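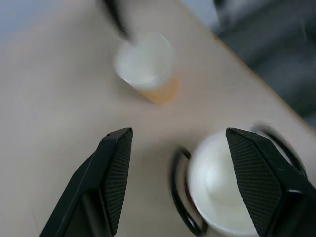 Email Newsletters for a Small Coffee Supplier
Final report, Introduction to Digital Marketing
Catalina Sosa
July 27, 2024

1. Background
Comasau sells coffee and tea to offices. It has had a mailing list since it opened, but messages went out only when there was a price change. The owner asked our class for help in February. My part of the work was the newsletter. Two other students took the website and the search ads, and their reports are separate.

2. The list
The list had 1,000 addresses when I received it. Many belonged to people who had left their companies, and some had been typed in by hand with mistakes. I removed the addresses that bounced and split the rest into two groups, current customers and people who had only asked for a quote. The old spreadsheet did not say when a person had signed up, so I could not sort by date.

3. Choosing a tool
I compared Nelden and Skudar. Both can schedule messages and show opens and clicks. Skudar has better templates, but it charges extra for a second user, and the owner and the office manager both needed a login. We went with Nelden.

4. What was sent
I wrote 15 newsletters. Each had one main topic, a short product note and a link to the order page. For the first few I used long subject lines that named every item inside. Later I kept them to one topic. Messages went out in the morning, except for two that were late because the text had not been approved.

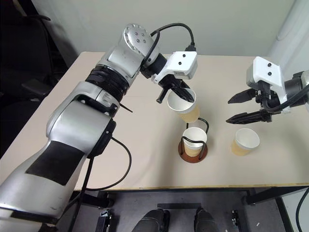
Figure 1. Paper cups on a table, with robot arms on both sides.

5. Results
Current customers opened the messages more often than the quote group did. The quote group clicked mostly on delivery information and hardly at all on product notes. In total, 17 orders came through the newsletter link. I can't say how many of those customers would have ordered anyway.

6. Problems
The order page did not work well on phones until the website group fixed it, so early clicks are hard to compare with later ones. I also changed the subject lines and the layout in the same week. I should have changed one at a time.

7. Next steps
The office manager will take over the newsletter. I left her a schedule, the cleaned list and my notes on Zúñiga's chapter about welcome messages, which we did not have time to try.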